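MEDIA RELEASE
03/11/2022

Preltine opens its doors in the old Hlongwane building, and you're all invited

Hi everyone, Renata Czarnecka here. I run Preltine, the shared workspace that has spent the last little while squashed in above the bakery, and I'm writing this one myself because our usual press release template has the word "leverage" in it four times and I couldn't face it.

We've moved! As of this week we're in the ground floor of the old Hlongwane building, down near the rail bridge. If you grew up around here you'll know it as the place your mum bought curtain fabric. It shut in July last year and sat there with paper over the windows, and every time I walked past on the way to get a coffee I thought, someone should do something with that. Eventually I rang the owners and asked what they wanted for it, and after a fair bit of back and forth (and one very long lunch) we signed a lease.

The new place has 40 desks, up from 22 upstairs at the bakery. We've also got six small rooms you can shut the door on, for phone calls or for the kind of meeting where somebody might cry. The kitchen has a proper oven. There's a bike rack out the back and a shower that has decent pressure, which I've tested more often than I needed to.

We did most of the planning with Femard, a local fit-out firm who were very patient with me changing my mind on colours. They wanted a deep green for the back wall and I said no, then yes, then no, and it's green and I love it. The old shop counter has stayed. It's been sanded back and it's now where you pick up your mail and your parcels, and where I'll be most mornings if you want a chat.

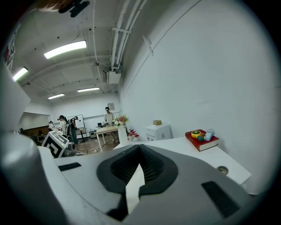
Cables were the big complaint in the member survey, and fair enough too. We had 136 responses, counting former members and people on the waiting list, and you'd be amazed how many of you have tripped over the same extension cord. So I got properly fussy when it came to choosing tables. I wanted white tops, to bounce a bit of light around, and I wanted somewhere for the cords to go, like that round metal grommet set into the tabletop. Drop your charger through the hole and it's out of everyone's way. It's a small thing, but I've been banging on about it to anyone who'll stand still.

Internet is through Fesix, who also looked after us at the old place. There's a separate network for visitors now, so you can stop reading the members' password out loud across the room.

On to money, which I know is what some of you have scrolled down for. Existing members stay on their current rate until the end of the financial year. After that it'll go up a little, and I'll write to each of you well beforehand with the actual figure. New members can join by the day, the week or the month, and we've kept a cheaper evening rate for people who have a day job and are trying to get something of their own off the ground. That's how I started, at my kitchen table with a laptop and a toddler, so the evening rate is staying as long as I'm in charge.

Parking is the one sore point. There isn't much on the street and the council's two-hour limit is enforced by someone very keen. I'd suggest the gravel lot behind the bowls club, it's a five-minute walk and they don't mind so long as you stay off the grass. The bus stops right across the road.

We're having an open day and I'd love you to come, members or otherwise. Neighbours especially, you've put up with a lot of drilling! There'll be sausages out the back, a veggie option, and cake from the bakery downstairs from our old place, who've forgiven us for leaving. Kids are welcome. Dogs too if they're on a lead and can cope with a crowd. Doors open at ten and we'll pack up when the food runs out.

If you're from the local paper or radio and want to have a poke around before then, just ask at the counter and I'll show you through. I'm happy to talk about the building, the lease, the wall colour, whatever you like.

Media contact: Renata Czarnecka, Preltine, ground floor, Hlongwane building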